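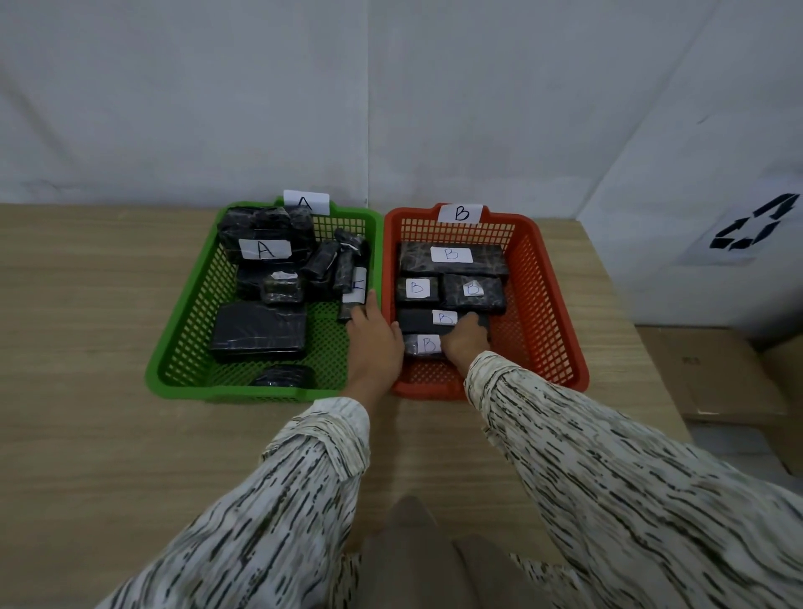

Keeping a store cupboard in order

Most cupboards go wrong at the back. Things bought in a hurry get pushed in front of things bought last winter, and by the time the old ones come out they are past their date. The tips on this page are for a small kitchen with one tall cupboard and a table or worktop to sort on.

Empty one shelf at a time

Do not take the whole cupboard out at once unless you have a free day. Start with the top shelf, wipe it down with warm water and a drop of washing-up liquid, and let it dry before anything goes back. A shelf takes me 23 minutes on a good day, and longer if there is spilt sugar.

Check under the shelf paper too. If you find small moths or webbing in the flour, bin anything open on that shelf, vacuum the corners and the peg holes, and empty the vacuum outside.

Baskets

Plastic baskets with open sides are better than solid boxes for packets. You can see roughly what is in them and crumbs don't sit in the bottom. Measure the depth of the shelf before you buy. Ours is 46 cm deep and the first set I bought stuck out just enough to stop the door closing.

Give each basket a letter or a plain word, written large on a piece of card and fixed to the rim. Letters are easier if the contents change. Keep a list inside the cupboard door saying what each letter means and alter it in pencil. 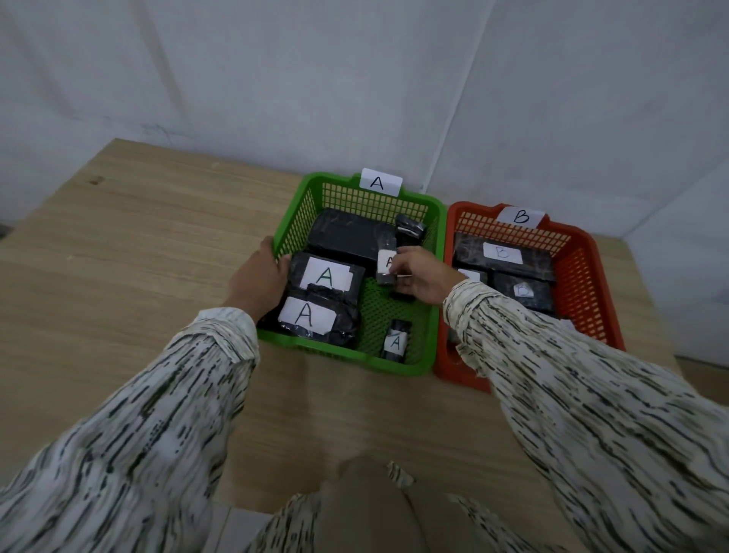 Dry goods

Rice, lentils and pasta keep well in their own bags as long as the bags are shut properly. Fold the top over twice and use a peg or a clip. Elastic bands perish and leave a sticky mark.

If you move things into jars, cut the cooking instructions off the packet and tape them to the back, with the date. I use 600 ml jars for beans and oats - bigger ones are heavy to lift down and hard to wash by hand. Wash the jar between fillings and dry it fully, lid included. A damp lid will spoil a whole jar of flour.

Noodles are awkward. Udon in soft packs should be stored flat, and not under tins. Dried ones can stand upright in a tall jug if you have no jar long enough.

Tins

Put new tins in from the left and take old ones from the right. It doesn't matter which way round you do it if everyone in the house does the same. Write the month on the lid in marker, as the printed dates are often too small to read on a dark shelf. Throw away any tin that is bulging, leaking or badly dented along the seam.

Spices

Keep them away from the cooker. The shelf over the hob is handy but the heat and steam finish them off within months. Ground spices lose their smell first, so buy those in small amounts. We got down to 13 jars by throwing out the doubles, and have not missed any of them.

When to do it

I do the full sort in December, before the big shop, and a quick look through in early summer when the moths start. In between, ten minutes with a cloth before you put the shopping away is enough.

Next page: cleaning the fridge seals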